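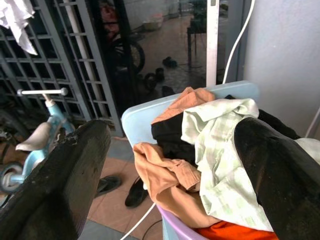

Unit 7: Laundry in a Small Utility Corner

Course handout, Household Skills, Clalley Adult Learning Centre

Before the practical, read sections 1 to 4. Section 5 is for doing at home.

1. What this unit covers

The first six units dealt with kitchens. We now move on to washing, starting with the part that people tend to rush: getting clothes out of a pile and into a top-loading machine in a sensible order. Ironing is in Unit 8. Stain removal has its own handout (Drenel series, sheet 4), and you don't need it yet.

Many of you will be working in a corner that also has to hold a bike, a gate, a water pipe and whatever has been hung up out of the way. Plan for the space you have. You need somewhere to stand, somewhere to put the pile and a clear path between the two.

2. Sorting the pile

Tip nothing on the floor. Take the items from the top one at a time and decide where each belongs.

Pale items: whites, creams, pale checks, light green.
Mid colours: peach, tan, light blue.
Strong colours: bright orange, red, deep pink.
Darks: black, navy, dark grey.

A small household load often has one thing from each group. A pale checked cloth, a peach top, something black and something bright orange is a typical mixture, and it's a bad one to wash together if any of it is new. The orange and the black are the two to worry about. Test each by pressing a damp white cloth on an inside seam. If colour comes off, wash that item alone the first two or three times.

If everything has been washed many times before and the water is cold, a mixed load is usually fine. Check the labels all the same. Where two labels disagree, follow the gentler one.

3. Where to put the pile

A basin on a plastic stool beside the machine works well. It brings the clothes up off the tiles and saves bending for every item. Things to check:

The stool should stand flat, with all its feet on the floor.
The basin should be no wider than the seat by more than a hand's width.
Heavy things go at the bottom, so the heap doesn't lean.
Sleeves and hems hanging over the side should be tucked back in before you move it. 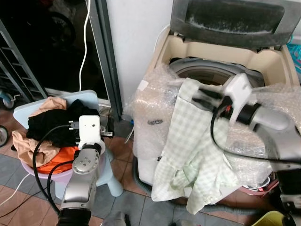
Large flat pieces are best taken out first and kept separate. Hold a sheet or tablecloth by two corners, let it hang, and look it over for marks and loose threads. Then gather it loosely. Do not wind it round the centre of the drum or fold it into a tight parcel, as the middle will not rinse properly. Feed it in around the sides and put smaller things on top.

A note on new machines. Some people leave the bubble wrap on to protect the casing. For this course the rule is that all packing comes off before the first wash, including any bolts or blocks listed in the manual. Wrap can hide a leak, and it can work its way under the feet. Look at the drain hose at the same time — it should run to the drain without a kink, and the end should be secured.

4. How much to put in

Fill the drum loosely, to three quarters at most. Clothes in a top loader need room to turn over. If you want to be exact, weigh the dry load on a kitchen or luggage scale. For practice in class we use these figures:

One medium cotton shirt: 260 g
One small tablecloth: 400 g

Your own things will differ. Write down what you find and keep the sheet in your folder.

Measure the detergent by the load and by how dirty it is. Too much leaves a stiff feel and a grey film on dark clothes. If you see that film, run the load again with no detergent at all.

Close the lid fully before starting. When the wash has finished, leave it open for an hour or so to let the drum dry, and wipe the dust from the inside of the lid while you are there.
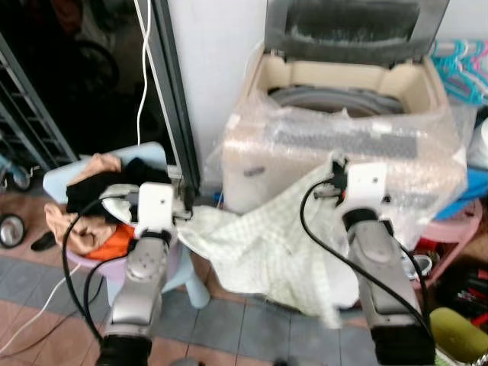 5. Home task

Sort one real load at home using the groups in section 2. Note down:

what was in it, and which group each item went into
anything you kept back, and why
where you put the pile while you worked
the setting and the amount of detergent

Bring the sheet to the Akinola room for the next practical. Aprons are provided. Please bring one large flat item from home, clean or not, for the folding exercise.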